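The Old Dell Gets Opened Up

31/03/2025

So I finally got around to the Dell that has been living under my desk since we moved to Bammont. I bought it secondhand from Demetrius Begay, who was clearing out his office and wanted 30 dollars for it, and I've been using it to hold our photos and my very large collection of scanned knitting patterns ever since. (2293 of them. I checked. Please don't tell my sister.)

Back in November it started making a ticking noise, and I did what any sensible person does and turned the radio up. Then last week it took 7 minutes to open one folder and I decided enough was enough!

I'm not a computer person. I can put together a bookcase and I once replaced the belt on our dryer, so my confidence was probably higher than it should have been. But these old desktops are pretty friendly once the side panel is off – the drives sit in colored plastic carriers, so you can tell right away which parts you're meant to be grabbing.

First job was copying everything onto an external drive, and that ran overnight. After that I shut it down, unplugged it, put a towel on the table and got out the little Vivska screwdriver set that usually lives in the junk drawer. I also drew a terrible map of which cable goes where. It looks like spaghetti but I was glad to have it.
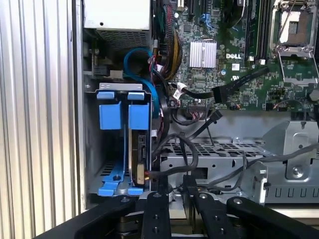

Blue carriers side by side in the drive cage, hard drive in the right one.

The plan is to put the new drive in the carrier on the left and keep the old one going just long enough to be sure I didn't miss anything. I still need to order a longer SATA cable, and I want to get in there with a soft brush before the cover goes back on.

If any of you have done this on an older Dell, tell me how you kept the cables tidy. I have a bag of Brolow twist ties and big hopes.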